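FOR IMMEDIATE RELEASE
July

SKISDEN RELEASES FIRST RESULTS FROM ITS CHORE READINESS PROGRAM

Household and shop-floor tasks scored together for the first time; clearing and sorting lead, laundry and fragile goods trail

WUNDITEN – Skisden, a testing company that evaluates automation equipment for small businesses and housing operators, today released the first results from its Chore Readiness Program. The program looks at whether robot arms now on the market can take over everyday chores in homes, stockrooms and light workshops, and how much help they need from people while doing it.

The results are mixed. Of 26 chores in the program, 13 were rated ready for supervised use. Supervised use means that a person is in the building and can step in, but does not have to stand next to the machine. Only 2 chores were rated ready for use with no person on site. The remaining 11 were rated not ready.

The two chores that earned the top rating were moving identical sealed cartons from a shelf to a cart and placing uniform parts into a tray. Both are shop-floor jobs with fixed positions and items that do not bend, spill or break. No household chore earned the top rating.

Among the chores rated ready for supervised use were putting small objects into an open box, sorting rigid containers by size, wiping a flat counter, loading plastic cups into a rack and restocking a parts bin. Chores rated not ready included folding fitted sheets, emptying a full dishwasher, tying trash bags, packing mixed groceries and hanging clothes.

Each chore was first set up in simulation and then run on physical equipment at the company's test floor in Wunditen. A chore had to be finished correctly in at least 88 percent of physical attempts to be rated ready for supervised use. Attempts in which a person touched the equipment or moved an item were counted as failures.

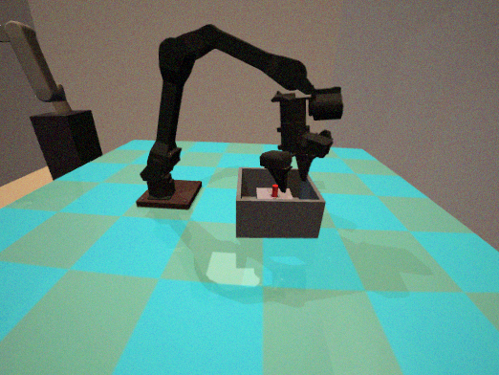
Can a robot put things away in a box yet?
In most cases it can, as long as the items are small and rigid, the box is open at the top, and someone is nearby to deal with a dropped item. Results fell when items were piled on top of each other or when the box was already close to full.

Simulation results were better than physical results for every chore in the program. The gap was small for box and tray work and large for anything involving cloth, plastic film or liquids. Skisden does not base a rating on simulation alone and advises buyers to ask vendors which kind of test a published success rate comes from.

Speed was recorded but did not affect the ratings. In most of the household chores the machines were slower than a person doing the same work. The company found that this mattered less to housing operators, who often have work that can be done overnight, than to shop owners, who need a counter or bench cleared before the next job starts.

Setup time was a larger concern. Several chores that were rated ready took most of a working day to prepare, including fixing the position of the work surface, adjusting lighting and teaching the arm where items would be placed. Moving the work surface afterward usually meant repeating part of that setup. The full report lists setup time next to the rating for each chore.

The program was carried out with two partners. Tsakiris, a hardware and kitchen supply wholesaler, provided the stockroom tasks and the goods used in them. Andside, which manages furnished rental apartments, provided the household task list, based on the jobs its cleaning staff do between tenants.

Andside will use the results to plan a trial limited to counter wiping and the sorting of kitchen items. Its cleaning staff will continue to handle beds, bathrooms and laundry. Tsakiris has already moved one carton line to automated handling and has no plans to automate the picking of mixed orders.

Skisden recommends that buyers start with a single chore, keep the items and the work area the same from day to day, and write down every time a person has to step in during the first month. A machine that needs help several times an hour will not save labor, even if it finishes most of its attempts. Buyers should also check who is responsible for repeating the setup when a product or container changes, as service contracts differ on this point.

The ratings apply to the chores as tested and are not a safety certification. Operators remain responsible for their own risk assessment, including guarding and emergency stops.

The next round of testing will repeat all of the chores that were rated not ready and will add floor pickup, shelf dusting and the return of hand tools to a wall rack. Equipment makers who want to submit an arm or gripper can request the entry conditions from the company. There is no fee for submission, and makers may not withdraw a product once physical testing has begun.

The full report, with task sheets and scoring rules for each chore, is available on request in print or electronic form.

About Skisden
Skisden tests automation equipment under everyday working conditions and publishes its ratings for buyers in housing, retail and light manufacturing. The company operates a test floor in Wunditen.

Media and report requests: Skisden Press Office, Wunditen

###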